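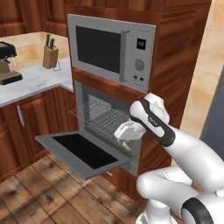 Brellembridge Pond Life Forum > Beginners > Flatworms: does the tail really remember?

lizelle_adams
February 15, 2026
Hello all, first post after months of lurking. I've got a tub of planarians from the ditch at Disthorpe (brown ones, probably Dugesia but don't hold me to it) and my niece Nobuhle is doing a school project on regeneration. We cut three of them across the middle and they've all grown back into whole worms, tails included, which had us both squealing!

Now she's read that if you train a worm and then cut its head off, the tail grows a new brain that still knows the training. Is this real? It sounds bonkers to me. If the memory's in the brain, and the brain's gone in the bin, where was it kept?

ehab_s
Welcome Lizelle. It's an old claim. People were doing it in the fifties and sixties with lights and little shocks, and there was a lot of arguing over whether the worms had learned anything in the first place. Then it went a bit mad with people feeding trained worms to untrained ones and saying the memory came along with dinner. Most of that has been quietly dropped. I'd tell her no.

ditchdipper63
"I'd tell her no" is a bit strong Ehab. There was newer work in the 2010s with automated tracking, so no human squinting down a microscope and seeing what they wanted to see. Worms got used to feeding on a rough surface, heads came off, heads grew back, and they picked it up again quicker than the untrained lot once they'd had a short refresher. I don't know what it means but I wouldn't call it dropped.

ehab_s
The refresher is exactly my problem with it though. If they need reminding, how do you know it's memory and they're not just a bit calmer from having been handled more? Could be a general body thing, stress or whatever.

vanderleia_m
Can I wade in, I used to look after a colony for a teaching lab (137 dishes at the worst point, never again). Both of you are sort of right. What I'd tell the niece is that the cells doing the rebuilding, the neoblasts, are scattered all over the body, and they get told what to become by signals from the tissue round them. So a tail piece "knows" it needs a head because of chemical signals about which end is which. Block one of the genes in that system and you get a worm with a head at both ends. I've seen one and it's very odd, each end trying to go its own way.

Whether anything about rough floors or lights gets carried along as well is a separate question, and I'd put it down as open.

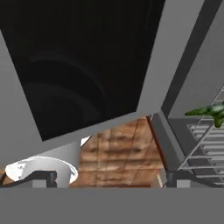
Also Lizelle, please stop feeding them for a week before cutting. A full gut makes a mess and you lose more of them. Spring water, dark cupboard, change the water the day after.

lizelle_adams
Oh the two-headed thing has completely won her over, memory is forgotten (ha). Can we do that at home?

vanderleia_m
Not really, it's done with RNA and you'd want a proper lab. Plenty of fun in just cutting at different angles though. Try one lengthways through the head only, and snip it again if it tries to heal shut.

ditchdipper63
Seconded on the lengthways cut. Mine took about a fortnight to get decent eyes.

ehab_s
Still a no from me on the memory, but I'll go and read the newer paper before I moan any more. Got a link, ditchdipper?

ditchdipper63
Will dig it out tonight, it's on the old laptop.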